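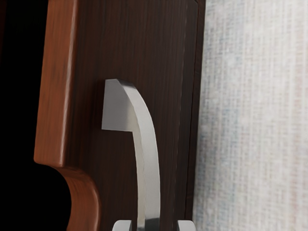

Simulation render: gripper fingertips on either side of a curved metal handle mounted on a dark wooden panel. Credit: Bemora

Tistmont, November: Bemora has released results for Sistutance, a method for training robot arms to grasp and operate handles using simulated data only. The work covers the interval between a gripper's arrival at a handle and the first movement of the door or drawer, a phase in which small errors in finger placement produce most of the failed attempts recorded by the group.

Conventional training pipelines treat a handle as a target point with an approach direction. Sistutance instead represents it as a centreline with a local width, sampled along its length. The controller selects a segment of the centreline, aligns the closing axis of the fingers across it and adjusts its estimate as the fingers close. Curved and hooked handles, which have no single correct grasp point, are handled by the same procedure as straight bars.

Training was carried out in a rendered environment. Handle shape, surface finish, panel colour, wood grain and lighting were varied between episodes, as were the backgrounds visible beyond the edge of the furniture. The simulator also varied joint friction and the offset between the commanded and true position of the wrist. No recordings from physical hardware were used at the training stage.

The evaluation used 50 handle models withheld from training, grouped into six shape classes. Each was tested with two gripper widths. Sistutance completed the grasp and initial pull more often than the point-target baseline in all six classes. The largest difference was recorded for handles with a bend near one end, where the baseline tended to close on the curved section and slip during the pull.

"The baseline generally arrives at the right place," said Gorazd Mladenović, who leads the manipulation program at Bemora. "Its orientation error at closure is the limiting factor. When the fingers are square to the stem, the pull force goes where the controller expects it to go."

The method has two known limitations. Recessed pulls without an exposed stem fall outside the current representation, and performance declines when the clearance behind the handle is less than the thickness of the fingertip. Seven of the withheld models were affected by the second condition. They remain in the reported totals.

Mac Suibhne, the project's engineering partner, will run hardware trials at its Tistmont laboratory using kitchen and office cabinetry. The trial protocol fixes the controller parameters in advance, so that the transfer from simulation can be measured without retuning.

The technical report, handle models and evaluation scripts are available from Bemora on request. Media enquiries should be directed to the Bemora communications office, Tistmont.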